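**Gripper fingers wearing smooth, tabletop dish cell**

**selorm_a** wrote:

Finally got the dish cell back up after the holidays and I'm having a blast with it! One arm, wrist camera, white table, mixed plates and a woven tray. Question for anyone running Turunen fingers: mine have 277 hours on them and they've started slipping on glossy rims. Do you re-texture or replace?

**Solveig F** wrote:

Replace. I tried scuffing mine with 231 grit (odd number, it came in a leftover pack from Britstead) and got a week out of them before they were slick again. New pair, new zero, done.

**pranab_w** wrote:

Disagree! A scuff is fine if you go across the finger and wipe it down with alcohol after. I've done the same pair 7 times. What kills them is people sanding lengthwise and then cranking the grip force up to make up for it.

**Solveig F** wrote:

And how even are the tips after seven rounds, Pranab? Mine were touching at the ends and gapping at the base. You lose the thin rims first, then you spend October chasing a calibration problem that isn't there. Ask me how I know.

**pranab_w** wrote:

Ok, fair, I shim mine. But it takes me ten minutes!

**shanthi.s** wrote:

Before you do either one, check the closing force. Idine controllers go back to the default after a firmware update, and I've seen three people buy fingers they didn't need. Mine lives at 42 percent for plates and lower for anything woven, or you crush the braid.

**selorm_a** wrote:

Shanthi, you're a genius. It was back at default! I set it to 42 and the slipping is way better, though still not perfect on the black plate. I also wiped the tips and tightened the two screws at the base of the right finger, which had backed off a bit.

**shanthi.s** wrote:

Yay! Threadlocker on those screws, the blue kind. And re-zero after, even if it looks fine.

**Solveig F** wrote:

Still say new fingers. What's your approach on the tray? Straight down over the rim, or from the side?

**selorm_a** wrote:

Over the rim at the near end, one finger on each side of the braid. I love how forgiving that rope edge is compared to a plate. I'm sticking with the old fingers for now, and I've got a Dristarari pair on order so I can run them against each other and you two can keep arguing, haha. I'll post the numbers when they're in.

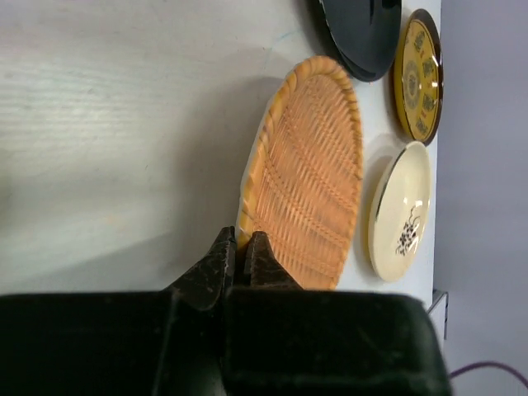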